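Laje de betão para exterior Parkiveck 80
Pavimentos para praças, adros e recintos escolares

A Parkiveck 80 é uma laje de betão de grande formato, concebida pela Warkgate para espaços públicos de circulação pedonal. O produto é fornecido em cinzento natural, sem pigmentação, e destina-se a superfícies amplas em que se pretende uma leitura contínua do plano, com as juntas à vista.

Características gerais
Espessura nominal: 80 mm
Acabamento: liso, com arestas ligeiramente boleadas
Cor: cinzento natural
Massa de selagem: betuminosa ou elastomérica, de cor escura
Referência comercial: PK-80/C

A tonalidade do betão não pigmentado varia com o tempo e com a exposição. São de esperar manchas ténues e zonas mais escuras, que não constituem defeito nem fundamento para reclamação.

Assentamento
O suporte deve estar compactado, nivelado e isento de matéria orgânica. A largura recomendada para as juntas entre peças é de 15 mm. Nas praças de maior dimensão, o projeto deverá prever juntas de dilatação independentes da malha das lajes, cujo traçado pode ser reto, diagonal ou curvo, conforme a geometria do terreno e a posição dos edifícios. No encontro com taludes relvados aconselha-se um lancil de remate da gama Aksoy, encomendado em separado.

A sinalização horizontal só deve ser aplicada após a cura completa da selagem. Para estacionamento de bicicletas, os suportes são fixados a maciços próprios – nunca diretamente à laje.

Manutenção
Recomenda-se uma lavagem anual com água a baixa pressão, de preferência em outubro, e a inspeção das juntas na mesma ocasião. As fissuras devem ser limpas e seladas com a massa indicada na ficha técnica. Não é permitido o uso de sal de degelo durante os primeiros 56 dias. 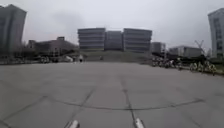

Praça em lajes de betão cinzento, com juntas escuras e talude relvado ao fundo.

Fornecimento
As lajes são expedidas em paletes a partir do entreposto de Cendimham. O prazo de entrega é confirmado com a encomenda. As quantidades inferiores a 94 m² estão sujeitas a um suplemento de transporte.

Os pedidos de amostras e de apoio ao projeto devem ser dirigidos ao departamento técnico, ao cuidado de İlker Kırmızıgül, com indicação da área a pavimentar e planta do local.

Ficha revista em 6 de junho de 2021.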